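I went to the Allemau open day in January, mostly to look at their hand controllers. The invitation promised a tour of the whole building. I skipped that part and spent two hours next to the teleoperation cell.

Allemau sells an arm-and-hand package under the name Wemton. The current version is a pair of arms with four fingers and a thumb on each hand, driven by an operator over a wired link. The arms are bought in. The hands and the control software are their own. Naima El-Sayed, who ran the afternoon session, said the oldest hand in the building had 3,000 hours on it and was on its second set of tendons.

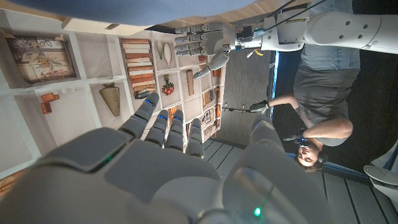 My interest is in how the operator's motion gets mapped to the hand, and this is where most demos go vague. Naima put the delay from operator to fingertip at 23 milliseconds on the local network, and she was clear that it gets worse over anything else. The operator wears a headset, has a black-gloved hand and works with a slim handheld controller that has a thin rod on the end. I asked why they hadn't gone to gloves with sensors in each finger. Her answer was calibration time - a sensing glove has to be fitted to each person, and they rotate operators every shift.

Force feedback is the weak spot. The controller vibrates on contact and does little else, so grip strength is set by a limit in software. Guérin, whose controllers I used at my last job, does this better but at more than 2 kilograms per hand, and my wrists remember it.

They log every session. The set recorded for the current release has 164 tasks, most of them household pick-and-place. I asked whether the failed attempts are kept. They are, tagged by cause, and dropped grasps lead the list.

I still want to see the Irkidine wrist on the same arm. Naima expects one in the lab by spring and said I could come back and try it on a Sunday, when the cell is free.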